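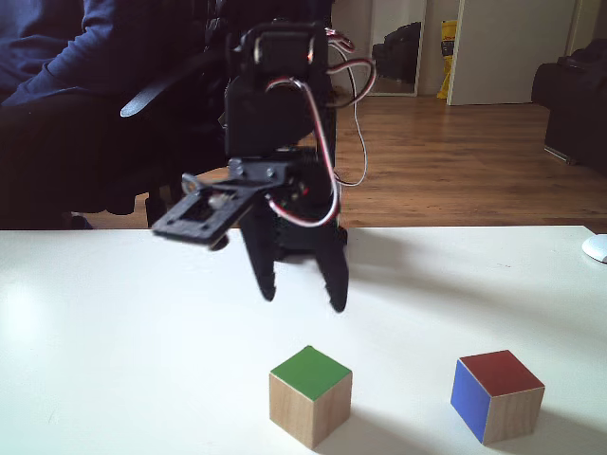 White tabletop, black gripper overhead.

Keeping a White Table White (and a Few Other Things I've Learned)

I've had white tables in my life for longer than I've had sense, and every April I get the same emails asking how on earth you live with one. So I've put all my tips on one page, and now I can just send people the link!

First thing: find out what your top is made of before you put anything on it. Painted, laminate and oiled-then-whitewashed all want different treatment. Try your cleaner on the underside, or on the back edge by the wall, and leave it overnight. My first white table was painted, and I took a patch the size of a saucer right down to the primer with a bathroom spray. I was so proud of how clean it was getting, too.

For everyday wiping I use warm water with a few drops of dish soap and a cloth that's been wrung out hard. Then a dry cloth straight after. The dry cloth is the part people skip, and it's why they get that cloudy look when the sun comes in sideways.

Coffee rings: baking soda and water, mixed to the thickness of toothpaste. Dab it on, go make lunch, come back and wipe. Don't scrub it around, it's gritty and it'll dull a glossy finish. If the ring is still there, do it again.

Turmeric is another story. I make a big curry most Fridays and I've had yellow spots in places I can't explain. Soap first, obviously, and then, if the table can be moved, put it in the sun for an afternoon. It does fade! My sister swore it wouldn't and she had to eat her words (with curry).

Pen and marker: rubbing alcohol on a cotton ball, tiny circles, working from the outside in so you don't spread a blue halo. Fine on laminate, risky on paint. Do the underside test, please. I mean it.

Black scuffs come off with a plain pencil eraser, the white kind. The pink ones can leave a pink smear and then you've got two problems.

Now, scratches. Jomar Malabanan, who had the repair counter at Plovonwood before it moved across town, taught me to fill small ones with a white wax stick and then shave it level with the edge of an old plastic card. I still use the stick he sold me. For anything deeper you want a proper filler, and I like the Tagle one in the little tub. Let it cure a full day, even if the lid says 6 hours. Then sand it with 400 grit, very lightly, with your fingertips and not a block.

Somebody asked whether it's worth paying to have a tabletop resprayed. I got a quote of $485 for mine from the Arkberg people, for a table that cost me less than that new, so no. But a friend with her grandmother's big dining table had the whole set done, chairs and all, for $1,915 and she's thrilled with it. Depends how much you love the thing.

Other bits and pieces:

Felt pads under anything heavy that lives on the table. Check them now and then, as they pick up grit and turn into sandpaper.

No newspaper on a damp top, ever. The ink transfers and you'll be reading last week's headlines for months.

Candle wax: bag of ice on it until it's hard, then lift it off with a plastic scraper. I keep a cheap Siren pan scraper in the drawer for exactly this.

Wash your cloths without fabric softener. It leaves a film on them and the film ends up on the table.

Next time I'm doing grout, so send me your horror stories!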